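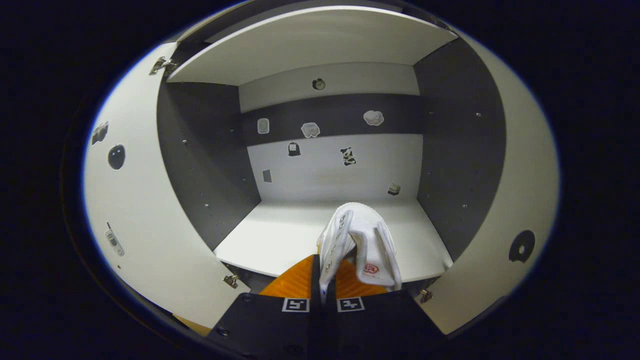 **Household chore automation** is the long and rather patient effort to get machines to do the everyday work of a home, such as wiping, tidying, sorting and putting away. Washing machines took over the scrubbing generations ago, but the steps that come after it have proved a good deal harder, and laundry is the case most often brought up. Cloth has no fixed shape, so a folded white cloth held between two ribbed orange pads at the edge of a cabinet shelf can slump, twist or come undone before it is ever let go, and an open cabinet adds doors and side walls for the hand to steer clear of.

## Progress and limits

One of the better-known small trials is Mumik, begun by Melina Sfakianakis and Fergal Tully at the Orketti workshop. Their report of November 2019 covered 908 attempts at putting folded linens on a shelf, and it is a friendly, readable piece of work -- frank about the tries that ended in a heap. Towels did well. Fitted sheets did not, as anyone who has wrestled with one might guess.

Raquel Figueiredo has argued that a chore should count as automated only when a household can leave the room while it is being done. By that measure, floor sweeping qualifies in many homes, while putting away the wash still needs a person close by.

## See also

- Robotic grasping
- Domestic appliances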